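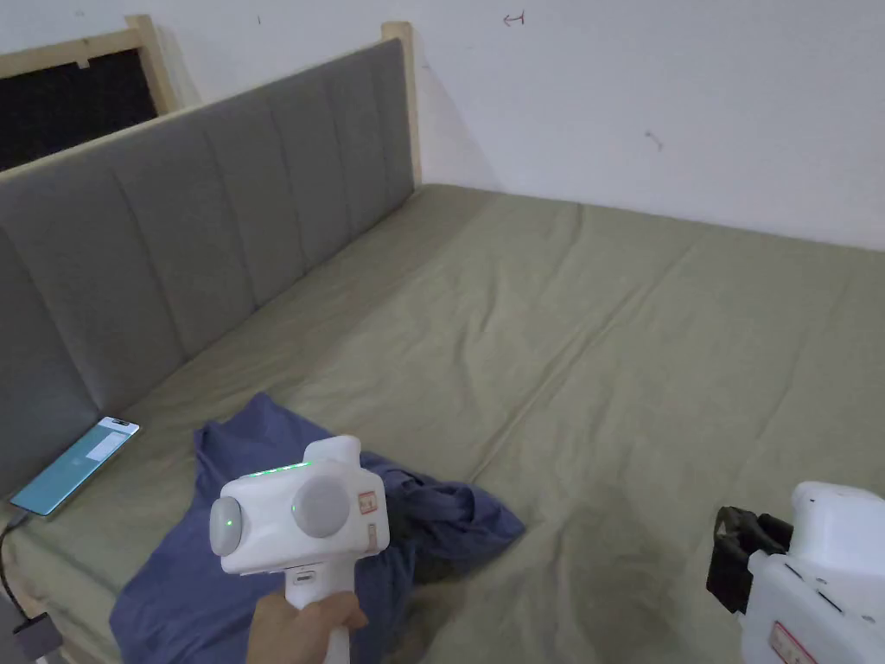
Figure 3. Bed with a fitted sheet, a crumpled navy-blue cloth and a phone on its charging cable.

4.2 The bed as a holding spot

I went into the Plovden visits expecting to write about closets, and I came home with page after page about beds. We asked 88 households to tell us where clean clothes go between the dryer and the drawer, and the bed beat every chair, couch and laundry basket in the place. I do it myself, so I shouldn't have been surprised!

Figure 3 shows the sort of bed I mean. It's pushed into the corner, with a padded gray headboard running along one side, so there's wall or headboard on two sides and you do your folding from whatever is left. The navy cloth is sitting in a bunch on the sage-green sheet, and the phone is right there on the same sheet, up near the headboard. I've coloured both kinds of item separately on the room maps (see Appendix B), and the two colours overlap far more than Appiah's categories would allow. In that scheme a bed is either a sleeping surface or a work surface, and a charging phone doesn't really fit in either one.

People in Plivaneck talked about this very differently. They had a word for the pile, they argued over whose turn it was to deal with it, and a few told us (laughing, mostly) that it just gets moved to the floor at bedtime and back up again in the morning. I've kept those moves in the tally as separate events, which is why the July totals in Table 4 run past 200.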